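Ametti presenta Seva, su línea de cubetas de color para ordenar dulces envueltos

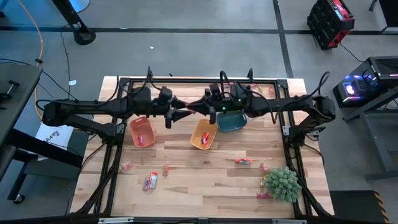
Hogar y organización

Lendarent, septiembre. La firma Ametti anuncia la llegada de Seva, una nueva línea de cubetas abiertas de plástico para clasificar caramelos, chicles y otros dulces pequeños con envoltorio. La colección está dirigida a tiendas de golosinas, cafeterías y familias que preparan bolsas para cumpleaños.

La idea es sencilla: un color para cada tipo de dulce. En la mesa de madera de nuestro taller se usan tres cubetas, una de rojo coral, una de amarillo anaranjado y una de verde azulado oscuro. En la coral hay un caramelo con envoltorio rosa y morado, y en la amarilla un paquetito rojo. Otros dulces esperan todavía sobre las tablas.

Las cubetas no llevan tapa, de modo que el contenido se ve desde arriba y se puede tomar con una sola mano. Durante la preparación de la línea, Ametti consultó a 37 comercios de la región, y la petición más repetida fue poder reconocer cada surtido sin leer etiquetas. Por este motivo los colores se venden también por separado — quien pierde una cubeta no necesita comprar otra vez el juego completo.

Seva estará disponible en dos formatos. El juego doméstico contiene tres cubetas y una guía impresa con propuestas para repartir los dulces por sabor, por tamaño o por color del papel. El formato para comercios se entrega en cajas de 125 unidades, con colores a elección del cliente.

La distribución queda a cargo de Negri, que ya lleva los productos de Ametti a casi 200 puntos de venta. La primera serie se compone de 700 juegos domésticos y se entregará a las tiendas antes del final de septiembre.

Los comercios interesados en recibir muestras pueden dirigirse a la oficina comercial de Ametti en Lendarent, en horario de mañana, o a su distribuidor habitual de Negri.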